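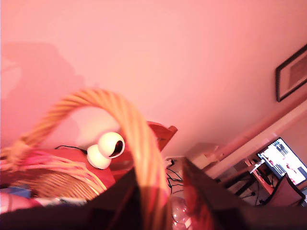

Cupping is a form of bodywork in which cups are placed on the skin and held there by suction. It is most often used on the back, shoulders and thighs, and is offered by acupuncturists, massage therapists and some physical therapists.

Methods

In dry cupping the air inside a glass cup is warmed with a flame, and the cup is set on the skin as the air cools and draws the tissue up. Many practices now use plastic cups with a hand pump, which need no flame. In moving cupping, oil is spread first and the cup is slid along the muscle. Wet cupping adds small cuts to the skin and is restricted in some places to licensed practitioners.

Practice in Firnton

The first cupping practice in Firnton, Usus, opened above a pharmacy with 2 treatment tables. It was later joined by Baert, a massage school that teaches dry and moving cupping as part of a 200-hour course. Wet cupping is not taught there. The Tukomano clinic offers cupping only together with acupuncture, and closes for most of August.

Effects and risks

Round marks are common and usually fade within days — they come from small blood vessels breaking under the skin. Burns can occur with flame methods, and infection is possible after wet cupping. People who take blood thinners or have a skin condition are generally advised to speak with a doctor first.

Studies of cupping for neck and back pain have mostly been small, and it is hard to design a convincing sham treatment for comparison.

See also: Acupuncture, Gua sha, Massage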